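Two-arm teleop: how many demos before the plug-in refill task stops falling apart?

Categories: Robots & Automation > Teaching by Demonstration > Two-Arm Setups

14 replies hidden · 8 shares · Last updated in February

Posted by Keyvan Alipour

We bought into the Prirora teaching package at work and I've been handed the household task set. The one I'm stuck on is the plug-in air freshener. One arm holds the little green bottle, the other is supposed to deal with the white end of it, and then the thing should go into a power strip mounted on the wall. An operator drives both arms by remote control and we record everything.

The sales material says 81 demonstrations is enough for a task of this size. I have my doubts. Our operators don't agree with each other on where to grip the bottle, and I'm not convinced the robot gets anything out of that except our confusion. We've been told to "just collect more," and 600 is the number that keeps coming up in meetings. That's a lot of somebody's afternoons.

Before I ask for that I'd like to know whether the number matters or whether we're teaching it badly. Two of the pictures are from wrist cameras and two are the head view.

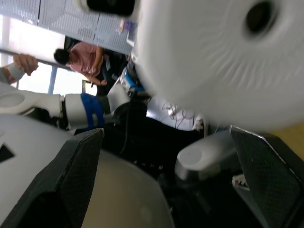
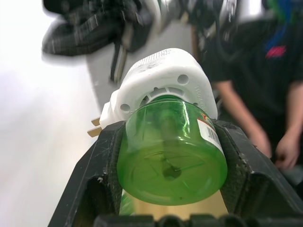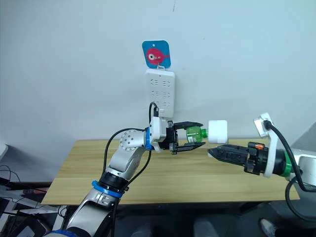
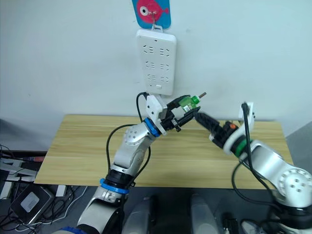 Replies (2 shown)

Bríd Egan
Helpful: 8

I'd be suspicious of both numbers. A demo count with no word about how the demos were done tells you very little, and I've never had a vendor show me what they threw out to get there.

Look at your own head views first. The left gripper has the bottle in both, with the neck pointing right in one and the short tan cap or spout angled up and to the right in the other. The right gripper is close by each time. It may be the same attempt a bit apart, or it may be two operators with two habits. If you can't say which from your logs, fix the logs before you record anything else.

Then the wrist views. In the second picture you can see the bottle between the fingers, the white housing, and both prongs sticking out to the left. An operator could work with that. The first one shows me a lot of robot and very little that I could steer by. If you have long stretches like it, ask what the camera is adding during them. People love to say the model will sort out which view to use. Maybe. I tried that with a Garkorow trainer and a bottle cap job, and it sorted out nothing until we cleaned up the recordings.

What I'd do, in this order:

Pick one grip. Write it down in a sentence an operator can follow, such as fingers on the sides of the bottle, prongs clear of the finger. Throw out whatever doesn't match, even if it hurts.

Split the job. Holding and handing over is one skill and getting two prongs into a slot is another. Have people demonstrate them separately and test them separately. If the handover fails one time in three there's no point looking at the wall yet.

Use one operator for the first batch. Add the second person later and see if the results get worse. If they do, you've learned something about your instructions.

Keep the fumbles where the operator recovers. Drop the ones where they gave up. I know some people say to drop every fumble - I don't agree, but I'd want to see it tested on your setup before I swore to it.

I would not sign off on the big number until a small clean batch has beaten your current messy one. And ask Prirora what counted as success in their test. Half the time it means the gripper got near the thing.

Also, how much do your operators feel through the controls? Pushing a plug into a socket is mostly touch. If the hand controllers give nothing back, they're doing it by eye, and so will the robot.

cuadros_user
Helpful: 2

just get more data, it worked for us. we did ours on a Cuadros rig, different task (folding towels) but same idea. didn't sort anything, ran it over the weekend and it was good by Sunday night. power strip might be harder idk

Comment from Bríd Egan: A towel doesn't care if you miss by a few millimeters. A socket does.

Comment from Keyvan Alipour: Thanks, both. No force feedback on ours, it was an extra and purchasing skipped it. I checked the logs and operator names weren't being saved at all, so I can't tell you who did which grip. Starting over with one person and the handover only. Still waiting on Prirora about what they call success - so far I've been sent the brochure again.

Comment from Bríd Egan: Ask them for the failures too. Ternness sent me theirs when I pushed, and it was more use than the manual.

3 more comments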